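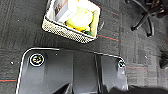
Wed 15 May. Second day on the linen thread tests for the binding bench, and I'm writing this up before I forget which skein was which. We have the two waxes to compare now, the Dedwood block that has been in the drawer forever and the softer Nivivance cake that Napaporn Wannasri brought in, and I wanted a fair go at both on the same paper. I cut all the thread in one sitting, sat myself down near the white basket on the gray carpet, and waxed until my thumb had a groove in it. Very pleasant work with the radio on, I must say, though I'd forgotten how it gets into your cuffs.

The Dedwood wax is harder and needs three slow pulls before the thread stops feeling hairy. It does hold a kettle stitch beautifully – I sewed 6 sections, went off for lunch, and the tension was just as I'd left it. The Nivivance goes on in a single pull and smells lovely, but it leaves little crumbs at the sewing holes, and on the cream Chaimongkol paper those show as greasy specks along the fold. I tried wiping the thread through a scrap of muslin first and that helped a good deal. Napaporn thinks I'm pulling too fast and warming it up. She may well be right, she usually is about wax, so I'll do another length tomorrow at her speed and see.

The big job is still the Drukomik ledger, all 384 pages of it. I've folded and pressed the whole block and it comes to a swell of 59 mm at the spine before nipping, more than I'd like. The thinner thread ought to bring that down. I don't want to go too thin on a book that people will be opening flat every day, so I'm leaning toward the middle weight with the Dedwood wax and a good long night in the press. It can have up to 2 nights if the press is free.

Other bits, while I'm here. The small awl needs a new handle, please don't use it for boards. Paste from Monday has gone sour and I've thrown it out. The blue cloth won't come until August, so anyone planning a blue cover had better think about the green, and the green is nicer than it looks on the roll.

Tomorrow: slow waxing, then mark up the sewing stations on the ledger.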